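Workshop notebook, January
Skistemer bench, coffee and small stock

Started after lunch. The drinks shelf over the side table had reached the point where things slid off it whenever the door shut, so everything came down and I am writing up what goes where before it gets mixed again.

Starting state. Three shelves, two tins, one shoebox. The shoebox was marked "tea" and had no tea in it. The taller tin had sugar in paper tubes, most of them burst at one corner, and a layer of loose sugar under them. Tipped it out, washed the tin, left it upside down on the rack. The short tin was fine and went straight back.

The order from Bokholm is the reason the shelf overflowed. We asked for 12 boxes of coffee sticks and 12 came, but the 50-count boxes and not the small ones we had before. They do not fit two deep. I tried them on end and on their sides, and on their sides is better, with the opening flap to the front. Four boxes on the middle shelf, the rest in the cupboard under the sink on the dry side. Do not put them on the left of the cupboard. The trap still weeps a little when the big basin is emptied and I have not got to the washer yet.

Sticks and pouches are now separate. Up to now they were in one heap and people dug through it, which is how the pouches get creased and then split at the seal. I checked the pouches by squeezing each one and listening. One was leaking at a corner, so I put the contents in a jar with a lid and wrote the month on it. Use that first, please.

I cleared the side table and used it for the sorting. The gray woven cloth can stay on it for now, it stops the sticks from rolling. It needs a wash though. Shake it outside first, there is glitter in the weave from the card job and it will end up in everyone's laundry. 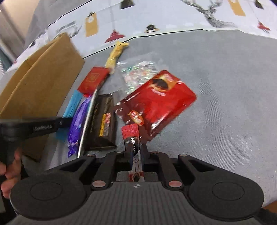 The other half of the job was getting the craft stock away from the food. Tarek Abu Hammour raised this before the holidays and he was right, the two have no business on the same table. Small shiny pieces and open drinks are a bad mix, and anyone in a hurry picks up whatever bag is nearest. From now on anything decorative goes in the flat drawers by the window, even if you are coming back to it in ten minutes. The top drawer is for bags that are open. Fold the top over twice and use a clip. The second drawer is for sealed bags. The third sticks, so leave it for paper.

The Ametepe job takes 4000 pieces in total and we are not going to keep all of that in the drawers. The bulk stays in the back store on the low rack. Bring forward one bag at a time and finish it before you open another. I found three part-used bags of the same thing, one of them behind the kettle. I put them together in one bag after checking that they matched by the window. Under the strip light they all look the same.

Kettle. Descaled it with citric acid, two rounds, then boiled plain water twice and threw it out. The element is clean now and the lid closes properly. The base still has the cracked foot. A folded bit of rubber under it does the job, so if you find the rubber, it is not rubbish.

Mugs. There were 13 on the hooks and in the sink. Two have chips on the rim and I moved them to the brush shelf for paint water. They are not to come back. I put a strip of blue tape on the handles so there is no argument.

Labels. I used the white tape and a marker on the shelf edges and not on the boxes, so the label stays when the box is empty:

top shelf: tins, filters, spare spoons
middle shelf: sticks, open box at the right
bottom shelf: pouches, standing up, oldest in front

The pouches stand up if you put the short tin at the end as a bookend. Without the tin they lean and slowly come forward. The lip on the bottom shelf is too low to hold them. A strip of batten along the front would fix it, and there is an offcut the right length in the rack, but I want to sand it first. The screws that are in the shelf now are too long and have come through underneath, so mind your hand when you wipe there.

Wiped all three shelves with warm water and a bit of dish soap. The varnish on the middle one is gone in a ring where someone has been standing a hot pan. Not worth redoing until the summer.

Asked the Itville people whether they want their drinks kept with ours or apart. No answer yet. If they want them apart, they can have the left end of the top shelf and I will move the filters down.

Still to do:
wash the cloth
sand and fit the batten
shorter screws, bottom shelf
washer on the basin trap
ask Bokholm if the smaller boxes are still available
new shoebox or none at all

Stopped at 4:40. The tall tin was still damp inside, so the sugar is in a bowl with a plate on top. Whoever is in first, put it back once the tin is dry.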